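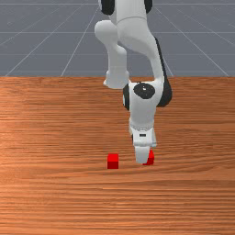 Communiqué de presse – Oct 26, 2023

Usen publie Horkolent, une méthode pour apprendre à un bras robotisé à choisir entre deux objets identiques

Je m'appelle Chalerm Thammasiri, je dirige le projet Horkolent chez Usen, et on m'a laissé écrire ce communiqué moi-même (merci au service com, qui a relu et seulement enlevé deux parenthèses). Alors voilà : la méthode est publiée aujourd'hui, avec le code, les scènes de simulation et les poids du modèle. Toute l'équipe est ravie, et moi le premier !

Le problème paraît tout bête. Vous mettez deux cubes rouges sur une table, même taille, même couleur, et vous demandez au bras de prendre celui de gauche. Pour nous c'est immédiat. Pour une politique apprise, beaucoup moins : dès que la pince descend, elle masque une partie de ce qu'elle vise ou de ce qu'elle doit éviter, et le modèle se met à hésiter entre les deux cubes, parfois jusqu'à fermer les doigts dans le vide au milieu. On a passé un mois d'août entier à regarder ça en boucle, je vous laisse imaginer l'ambiance.

Avec Horkolent, le bras garde en mémoire la cible choisie au départ et la met à jour à chaque pas, même quand elle disparaît derrière la pince. On n'ajoute ni marqueur sur les objets ni deuxième caméra. La mémoire est petite, elle s'entraîne en même temps que le reste, et elle se greffe sur une politique existante sans tout recommencer – c'est la partie dont je suis le plus content.

Côté résultats, nous avons fait 900 essais en simulation, avec des positions de cubes tirées au hasard. La politique de départ saisit le bon cube dans 69 % des cas. Avec Horkolent, on monte à presque 90 %. Les échecs restants viennent surtout des situations où les cubes se touchent : la pince pousse le voisin, tout bouge, et la mémoire pointe vers un endroit où il n'y a plus rien. On y travaille, et je préfère l'écrire ici avant qu'un relecteur me le fasse remarquer.

Tout a été entraîné dans Stastier, notre simulateur maison. Les décors y sont volontairement sobres (une table en bois, un sol gris quadrillé), parce qu'on voulait mesurer la confusion entre objets et pas la capacité du modèle à ignorer un fond encombré. Le passage au bras réel est la prochaine étape. Il se fera avec le laboratoire Garg, qui nous prête ses bancs d'essai et qui a déjà relu trois versions du protocole avec une patience admirable.

Le code est libre pour la recherche et l'enseignement. Si vous l'essayez avec d'autres formes que des cubes, écrivez-moi, ça m'intéresse énormément, surtout si ça rate !

Contact presse et questions techniques : Chalerm Thammasiri, responsable du projet Horkolent, Usen. Démonstrations du simulateur sur demande pour les journalistes et les enseignants.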